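Mobile wallet or savings group for a small co-op?
Small Finance Forum > Rural and community money

ngan_tang
Hello all. I keep the accounts for a weavers' cooperative near Menwood. We are 17 members, and until now all savings are in a cash box with three keys. In February we want to decide if we move to the Plemness wallet. The agent came to our meeting and explained well, but I have a doubt about the fees. Each withdrawal costs 14, whatever the amount, and our members usually take out small sums. Does anyone have experience with a group account there? Please excuse my English, I try to write clearly.

Giáp
We used it for two years. The group account needs two people to approve each withdrawal, so it is similar to your keys. The fee is annoying, I agree. We solved it by paying out once per month, all together, from one withdrawal.

oldledger
Sorry, but I would not do this. If a member has a sick child she can not wait until the end of the month. The cash box is free and everybody understands it.

Giáp
The cash box is free until it is stolen. Ask any group that lost one.

oldledger
I did not say keep everything in the box. Keep a small part for emergencies and put the rest in the credit union. At Hevham they pay a little interest and you can talk with a person at the counter.

ngan_tang
Thank you both. Hevham is possible, but the bus takes half a day and the counter closes at 3 pm. For the members with looms at home this is lost work. I made a calculation last night: with our present habits we would pay over 1250 in wallet fees in one year. With one payout per month it is only 168, so Giáp's idea changes a lot.

Hiếu Đinh
One question that is missing here - who holds the phone? In my sister's group the wallet was registered on the number of the chairwoman. When she changed her SIM card, they had no access for 7 weeks. The money was safe, but people were angry, and two of them left the group. Please ask the agent in writing what happens when a number is lost.

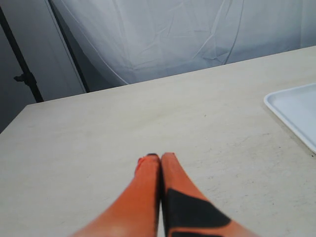
Giáp, on the phone question: I think Hiếu is right and I forgot to mention it. We registered ours on a separate number, which stays with the group and not with one person. The PIN is changed after each election.

oldledger
And how many of your members can read the SMS receipts?

Giáp
Most of them. For the others we read the balance aloud at every meeting and write it in the passbooks.

oldledger
Then you still have the paper work, plus the fee. I stay with my opinion.

ngan_tang
We would keep the passbooks in any case, the older members trust them. I will propose a mix: a small emergency sum in the box, the rest in the wallet, one payout per month. And I will ask for the answer about the lost number on paper before anybody signs. If the agent replies I will write it in this thread.

Hiếu Đinh
Good. Ask also if the two approvers can be replaced without visiting the main office.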